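Courses > Community Singing > Spring Term > Handout 6

Handout 6: Tuning a Chord When There's No Piano to Save You
by Hugo Millet
4 Jun 2024

Print this page | E-mail this page

Okay, so last session we got all the way through "Rothe Lane" without stopping, and I was so pleased that I forgot to give out half of what I'd planned to say. This covers it. If you were away, read the bit on drones first and then come find me before warm-up.

We started with drifting. Every unaccompanied group drifts, and most of them drift down. You begin the verse in F, you feel great, and by the last chord you're sitting somewhere in the crack between E and F. I've done it on stage with the Samness singers (in front of my mother-in-law!) and the only person who noticed was the one with the pitch pipe, but we all felt it get heavier as we went along.

The usual culprits are repeated notes and descending scales. Basses, look at bars 9 to 12 of your part. You've got the same C over and over, and each one wants to sag a tiny bit. Think of every repeated note as a touch higher than the last. You won't really go higher, you'll just stay put. Coming down a scale, take small steps. Going up, take big ones. I know I say this every week.

Now, cents. A semitone on the piano is divided into 100 cents, so a cent is a very small slice of pitch, and you don't have to be able to hear just one. What you do need to know is that the piano's major third is a bit too wide for our purposes, by about 14 cents. When baritones sing the third of the chord, they should sit a hair lower than the keyboard tells them to. The fifth is nearly the same in both systems, so tenors and basses can lock that in first, and then the third drops into the middle of it. When it works you hear a buzz, or a sort of extra note on top that none of us is singing. We got it on the word "home" last time, twice!

Try it with numbers if you like numbers. Say the bass has a root at 100 Hz, to keep the math easy. A pure fifth above that is 150, a pure third is 125, and the octave is 200. Those are 4 to 5 to 6 to 8, nice whole numbers, and that's the whole trick. If you'd sooner never see a number again, skip this paragraph and just listen for the buzz.

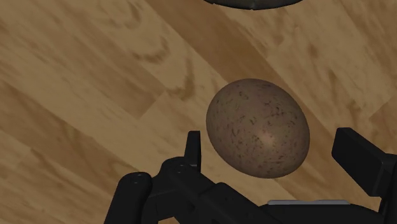 Which part should sing loudest in a tuned chord?

Generally the bass, with whoever has the fifth close behind. The third should be the quietest note in a major chord, since it's the one that sticks out the moment it's too strong. The melody gets to ride over all of that, but only a little.

Drones, then. At home, get a steady note going. A tuner app is fine, or a keyboard with something resting on the key. Sing the same note on "oo" until your voice disappears into it. Then slide up very slowly to the fifth and stop when the wobbling stops. That wobbling is called beating, and it slows down as you get closer to the spot. Do the third last, it's the fussiest. Five minutes is plenty, and please don't do it with a cold.

Vowels matter as much as pitch here, which surprised me when I first learned it at Jesley. Two people can sing exactly the same note and sound out of tune if one has a wide, smiley "ah" and the other has a tall one. Before you decide your neighbor is flat, listen to the shape of what they're singing. In "Rothe Lane" the trouble spots are "lane" (don't close to the "ee" until the very end) and "evening," where leads and tenors are on different planets.

For next time:

Mark your breaths in pencil on page 2. Basses and baritones, not in the same place, please.

Learn the tag from memory, all four lines of it.

Sing verse 2 with the metronome at 80, then once without, and see what note you finish on compared with the one you started on. Write it in the margin.

Listen to the Brerkon recording, track 4, and follow your own part only. Their tenor comes in late on the second chorus. Don't copy that.

We'll start on the October program after the break, so bring your folders. I still have two copies of the blue songbook on loan to somebody, and I'd love them back before then.

Print this page | E-mail this page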